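# orkier-glass

Lookup table for side and rear window glass on mid-1970s two-door coupes. It maps body style, model year and trim to the glass shape listed in the parts books, with a column for what has been seen on surviving cars.

Maintainer: Selorm Laryea
Last data pull: April 22, 2026

## Files

- `glass.csv`: one row per body, year and trim
- `sightings.csv`: owner reports, keyed to `glass.csv` by `row_id`
- `check.py`: validates both files, no dependencies

## Columns in glass.csv

| Column | Type | Notes |
|---|---|---|
| `row_id` | int | never reused |
| `year` | int | model year, not build date |
| `trim` | text | as printed in the book |
| `quarter` | text | `large`, `small`, `opera`, `unknown` |
| `source` | text | `stoltgate` or `quintana` |

## Usage

 python check.py glass.csv sightings.csv

Exit code 2 means a sighting points to a missing row. Warnings do not change the exit code.

## Known gaps

- Nearly 30 rows still have `quarter` set to `unknown`.
- The Stoltgate scans are missing 6 pages of the vinyl roof section.
- Quintana lists tinted and clear glass under one part number. They are not split here.
- Dealer-installed roof kits are out of scope.

The Wollum import script is broken for files with 8 or more columns. A fix is planned for May.

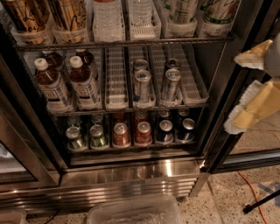
*Drinks fridge, doors open.*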